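Student robotics team moves on to the cup task

October 20, 2019

The student robotics team at Clerkeveo Technical College has started the second half of its fall project, in which a robot arm has to clear drinking cups from a kitchen counter without spilling or crushing them. The project is the team's entry in the Umali Challenge, a regional contest for two-year colleges.

The team began work in August with two arms on loan from Morkik, a local equipment supplier. One is used for practice runs and the other is kept for timed trials. Both have a two-finger gripper and a small camera at the wrist, so the arm's program sees the counter from just behind the fingertips.

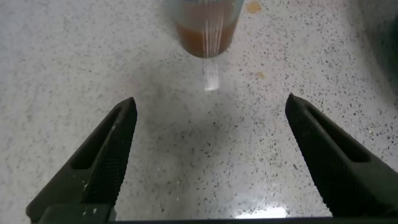 Under the contest rules, each team gets 64 attempts spread over two rounds. A run counts only if the cup is picked up, carried to the drop area and set down upright. Teams may not mark the cups or the counter, and the lights in the room stay as they are. A team needs 48 good runs to go through to the final.

In its last full practice, the Clerkeveo team had 77 percent of its runs scored as good. Most of the failed ones came down to grip force. The students had first set a single force for everything, which worked for stiff cups but bent the thin ones. They have since switched to a program called Clistus, written by last year's class, that closes the fingers in small steps and stops when the motor load rises.

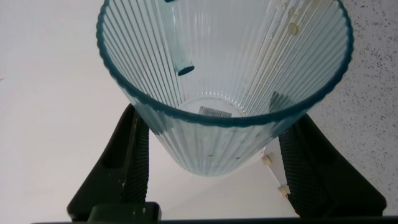
Clear cups remain the hardest part of the job. The wrist camera often loses the outline of a plain one against a pale counter, and the arm then closes too early or too far to one side. Ribbed tumblers with a colored rim, like the one with the teal band, give the program more to work with – the students use the rim to find the center and then bring the textured pads in on both sides just below it. The same method has not yet been tried on cups with handles.

The team meets in the electronics lab after classes, and students from other departments can join until the end of the term. No programming experience is required. Sign-up sheets are at the lab door.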